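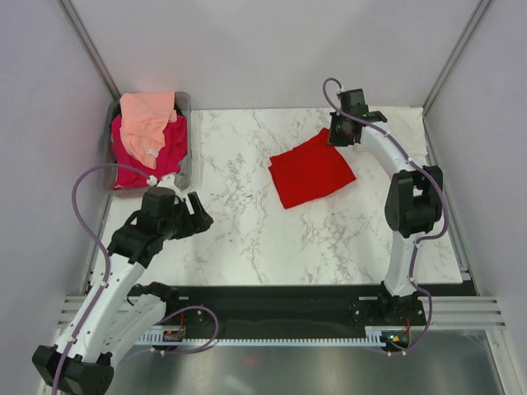 Figure 3. Folded red cloth lying at an angle on the work surface, slightly to the right of center.

4.2 How the folded cloths keep their shape

The most enjoyable surprise in our data came from the folded bundles themselves. We had planned to treat "folded" as a plain yes-or-no label, as most earlier work on household laundry does, and we started coding the material that way in November. Within a few days we had given up on it. Two bundles that both earn a "yes" can differ a great deal in how their edges line up, and those differences are wonderful to look at once you start paying attention to them.

The red cloth in Figure 3 is a good case. By any everyday standard it is folded: the outline is close to a rectangle and the creases are faint. Look at the left side, though, and the layers are slightly offset from one another, with a small notch near the upper left corner. The lower edge is a gentle curve. We call this pattern a stepped edge, and we score it separately from the overall outline. A bundle can have a very good outline and a strongly stepped edge, and the other way around.

Our scoring sheet grew out of the Andow scale, which was written for bed linen and grades only the outline. We kept its five outline grades and added a three-grade edge score (flush, stepped, open). Two coders worked through all 986 bundles in the Pirka set without seeing each other's marks. They disagreed on the edge score for 164 of them, mostly on the line between flush and stepped, and those were settled by a second joint look. Only 17 bundles had to be dropped, all of them so loosely arranged that neither coder was willing to call them folded at all.

Angle turned out to be worth recording too. People who fold on a table are often told to square the bundle to the table edge, and the Ogura instructions say so outright. Many of our bundles are turned, like the one in Figure 3, with one corner pointing toward the front edge. We could find no link between the angle and either score. A turned bundle is just as likely to be a neat one, which we were delighted to see, as it means a quick judgment from across the room ("that looks crooked") says very little about the fold.

4.3 Folded and unfolded cloths side by side

Cloths in the same work area do not all end up in the same state, and the contrast is useful. It gives coders a ready reference for what the fabric looks like with no fold in it.
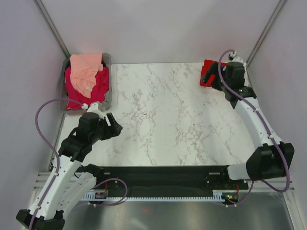

Figure 4. Crumpled crimson-pink and peach cloths in the translucent gray bin, back left; folded red cloth at the back right corner.

The bin in Figure 4 holds a crumpled crimson-pink cloth with a light peach one lying over it. The peach cloth is draped over the back rim and narrows to a rumpled point lower down, where a small whitish tag can be made out. Tags are a great help to a coder, who can often use one to find a hem in a heap where every other edge is buried. The red bundle at the opposite back corner is partly hidden from this viewpoint, so we would give it an edge score (the layers on its left side are visible) and leave the outline grade blank.

Blank grades of this kind are kept in the tables and marked with a dash. In the Plustesside comparison, reported in Section 5, we use only bundles that carry both scores. Bin contents are coded on a separate sheet, with one line per cloth, noting the color, whether any part crosses the rim, and whether a tag or hem is in view.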